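Games room and hall check: comments from the January walk-round

The form we were given runs to 33 items. Most of them ask whether something is "satisfactory", which tells the next person very little. I have answered the ones I could test and left the rest blank.

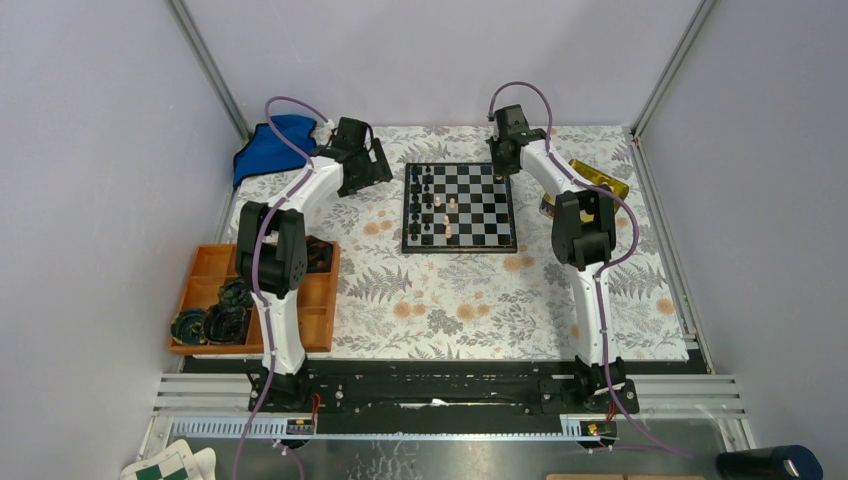 Author: Safety and premises checker, Kirkora Hall

1. Fire exits clear
Yes at the front. The side door opens, but only after a good shove. The last sheet says "satisfactory". I doubt whoever wrote that used the door.

2. Extinguishers in date
Tags in date on all 4. The one by the kitchen hangs behind the coat rail, where it will be hard to spot with coats on it.

3. Table coverings
Patterned cloth with ferns and flowers, chessboard on top. The form wants to know if coverings are "suitable". For chess, I suppose so. I would want the fire label seen before any cloth goes near the tea lights at the Marikar supper.

4. Small parts
Chess pieces count as small parts under the toddler group's rules. They should go in a lidded box before the morning session. A note on the door asking people to tidy up is not a control, whatever the form says.
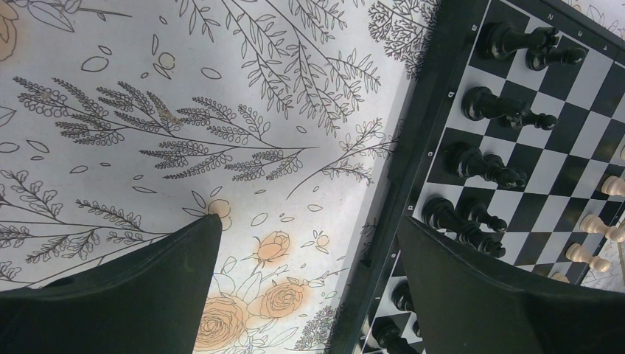

5. Sockets and leads
Visual check only. The Itora tester's stickers are on the kettle and the urn. No sticker on the fan heater, so it is out of use until there is one. I have taken the fuse out as well — labels get peeled off.

6. Heating
Thermostat set to 20 and the room felt colder. Either the dial is wrong or the radiator under the window needs bleeding. "Monitor" was the comment last time, and the time before.

7. Chairs and stacking
3 chairs with split seats, put aside. Stacks by the stage are too high for anyone to lift down safely.
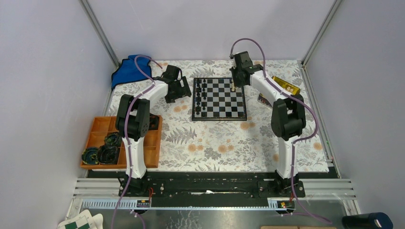 8. Floor
Lifting edge on the vinyl by the kitchen hatch. Taped again. Emar quoted for a proper repair and I have yet to see a reply to them.

9. First aid box
Plenty of plasters, no eye wash. The contents list inside the lid is for a different box.

Result: pass with actions on 1, 2, 5, 7, 8 and 9. Item 6 stays open until the room has been checked with a proper thermometer.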